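Gripper fingers not opening fully after a pinch – anyone else?

Bekis forum > Hand-held tools > Faults and repairs

munditz_4
11 October 2023
Since last week my right gripper does not open all the way after I close it on thick cloth. It stays closed for nearly 2 seconds and then jumps open. Yesterday it jumped while my thumb was near the fingers. No injury, but I did not like it. Firmware is 292. Is it the spring or the motor?

pan_tilt
Spring. Mine did the same in March. Change it and forget about it.

oldbidar
I do not agree. A weak spring opens slowly, it does not jump. If it jumps, something is sticking and then lets go. Please stop using it until you have looked inside the joint. Did you work with towels or wool before?

munditz_4
Mostly towels, 30 folds in a session. I cleaned the outside only.

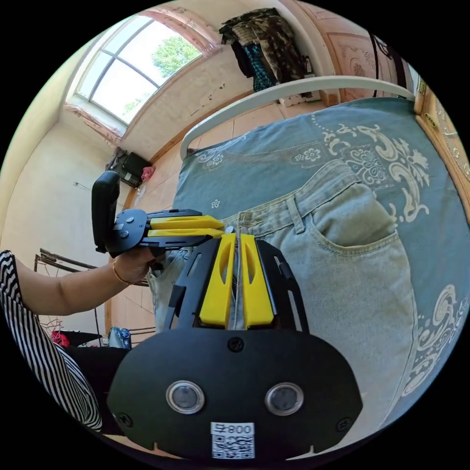
My fault shows most on seams and pockets, so I tried again today with jeans on the bed, slowly, and with my free fingers away. On a flat towel it opens well three times from four. With denim it is worse. When the yellow fingers close on a fold like this one, the cloth pushes back, and I think the joint twists a little to one side. The left gripper does not do it on the same jeans.

pan_tilt
Then swap the springs left to right. If the fault moves, I was right :)

oldbidar
Fine as a test, but power off first, and open the joint before you blame the spring. I found lint packed behind the plate on mine.

munditz_4
Okay, power off, then lint, then springs. I will write again when I have it open – the small screws are very tight.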